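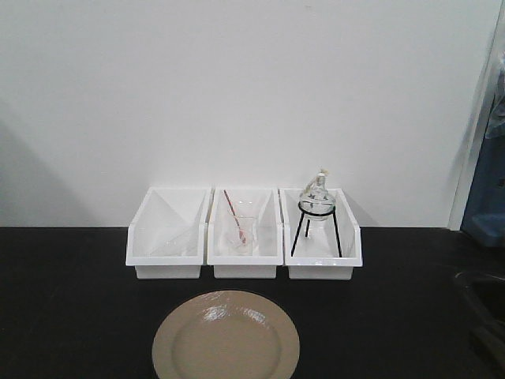
Re: [picture-books] Yurt and the Second Winter

From: Renu Dixit
To: picture-books list
Date: Tuesday, November 7, 2023

Oh, I'm so glad somebody brought this one up! I read it to my second graders twice in a row (they made me) and the page where Yurt the goat refuses to come in from the snow got a huge laugh both times.

Edem Essien wrote:
> Has anyone tried the new Yurt book with a group? I liked the
> first one, but the text looks longer and I wonder if it drags
> in the middle.

It doesn't drag, Edem. The long stretch is all dialogue — goat on one side, grandmother on the other — so you get to do voices. Songül Toprak's ink work is looser than in the first book and I love it. Look at the hooves!
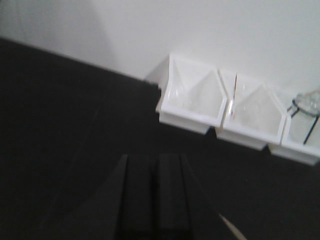
White bins, black tabletop.

My only gripe is the type on the night pages, gray on dark blue. I had to tilt the book toward the window.

If your kids like it, try Gallness next, by Ntombi Pillay. It runs 119 pages, so more of an early chapter book, but the chapters are short and there's a drawing on nearly every spread.

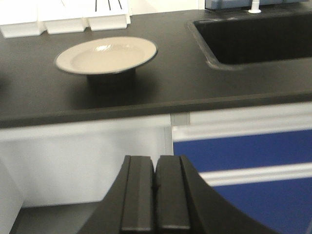 Do you need to read the first Yurt book before this one?

Mine hadn't, and they were fine. The grandmother gets introduced all over again on the opening page.

I'm bringing both to the January swap, so come find me if you want to borrow one.

Renu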